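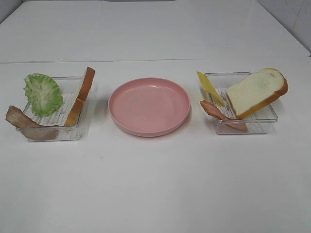
The sandwich cell at Trimska has a reset sheet taped to the side of the control cabinet, and the first thing Flora Dunbar did when I walked in was hand me a pen and point at it. "You're going to want to sign that," she said. I was there to watch! Apparently nobody gets to just watch.

So I spent most of a July morning learning how to look after a robot whose whole job is to build a play-food sandwich on a pink plate. Bread, bacon, lettuce, cheese, more bacon if the task card calls for it, bread on top. A kid of three could do it. The robot can too, most of the time, and Flora's job is all the stuff that sits between "most of the time" and a full day's work without anyone getting paged.

Trimska is a small shop. They set up cells for people who want to test software on real hardware and don't want to own the hardware (I get it, I've seen what a replacement wrist joint costs). The sandwich cell went in last winter, and it gets booked more than anything else in the building. The arm is on a rail so it can be backed right off the table, and the camera is bolted up where you can't bump it with your elbow. People have tried.

The day starts with the wipe-down. Plain water, soft cloth, the whole white top and the step up at the back. Then dry it, properly, and Flora means properly. I did what I thought was a fine job and she ran a finger along the seam and gave me the cloth back. A damp patch shines, and the vision software loves a shine. It once spent a whole shift reaching for one.

Next come the containers. There are two clear trays, one on each side, and the plate goes in the middle. I asked why on earth you'd pick clear plastic on a white table, when half the time I could hardly see the edges myself, and Flora looked delighted. That's what the customer wants to find out! The cell used to have blue bins and everything went beautifully, and then a client took the same software to their own kitchen line with clear tubs and it fell apart in an afternoon. Now the clear trays are standard. The ribbed bottoms are hard work too, with all those little lines for the software to puzzle over.

Then you load the food, and I got this wrong straight away. I laid everything down flat and tidy, like I was packing a lunchbox. Flora tipped it all out and did it again in about four seconds. The lettuce ended up standing on edge, the bread was leaning on a wall, and one strip of bacon was hanging half out of the tray. "If you set it up neat, you only learn that it can do neat," she said. The sheet has a line for this, written in by hand: each tray gets a bread and a bacon, lettuce goes left, cheese goes right, and no lying everything down.

The bacon is the troublemaker. It's thin, it's bendy, and it drapes over things, so the gripper can come down on the rim of the tray when it thinks it's coming down on breakfast. Do that enough and you wear out the fingertips. They're soft pads, held on with a screw apiece, and the cell goes through a pair every 500 picks. The new ones come from a supplier called Itodik in little paper envelopes. I changed a set myself and it's easy once you know that the screw wants to be snug and no more. I overdid the first one and the pad bulged out sideways like a squashed marshmallow.

After a pad change you have to teach the arm where its own fingers end. Florian Collet, who wrote most of the cell's software, walked me through it. The arm lowers itself onto a flat steel button, feels the touch, backs up, and does it again, 6 times in all. If the readings agree, you're good. Ours didn't. We ran it again and they still didn't, and Florian started muttering and pulling up graphs.

It was my marshmallow. I loosened the screw, the pad popped back into shape, and the numbers lined up like they'd never been any trouble. He was very nice about it.

Camera check is last, with the arm backed off so that only the table, the trays and the plate are in view. You compare the live picture with a saved one, and if the plate has drifted you nudge it back by hand. There are no marks on the table for it. Bastien Vidal, who runs the floor, had tape corners down in the first month and the software started using the tape to find the plate, so up came the tape.

Start to finish, Flora can do the whole reset in 3 minutes. With pads and touch-off it's closer to 30. I won't tell you my time, but there was a lunch break in it.

After lunch we let it run. The arm took the bread from the left tray, set it on the plate, and went back for the bacon, which it got on the second try. Flora wrote "2nd" on her sheet and kept watching. I asked if she ever gets bored and she said she's usually listening. The rail makes a dry little chirp when it needs grease, and you'll hear it well before the error log says a word. It was chirping, as it happens. She handed me the grease gun.

Comments

Mireille Bodin
We fought the exact same tape problem on our bench. Took us weeks to spot it. Do they vary the lighting too or leave it fixed?

hervieu_fan
3 minutes seems fast if that includes drying the table. I'd like to see that.

Bernadette Riviere
A dab of the wrong grease will ruin a rail, so please check the manual before you copy this. Otherwise a fun read, and my husband now wants a BLT.

Mireille Bodin
@Bernadette mine too, minus the tomato I guess!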